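How to budget for a two-arm table-setting cell

Step 1. Price the arms last. Everyone starts with the arms. Start with the table, the frame, the brackets and the cable, then see what is left. Our cable line came to £208 and we were still short in February.

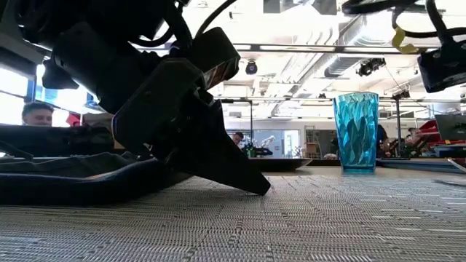

Gripper over the placemat. Allow for cable at the wrist as well as along the arm.

Step 2. Buy the crockery properly. Haneck quoted us £1471 for spare fingers and we waved it through, then argued for 11 days over plates. Order 15 glasses. Damián Barajas thought this excessive until he had met the glasses.

Step 3. Measure the reach before you choose the table. Mark out plate, glass, mat and knife in tape on the floor, and have someone stand where each arm will be bolted. Feeling silly is free.
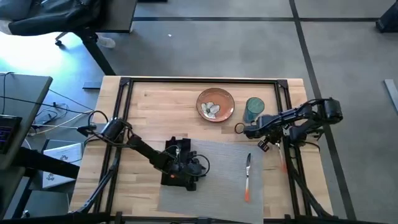 Two arms on a black frame, with the place setting between them.

Step 4. Get a second quote. Grivard includes mounting brackets and Wei lists them separately, so compare totals. Ustyna Demchenko keeps our spreadsheet and has a column headed "Forgot". Give yours a wide one.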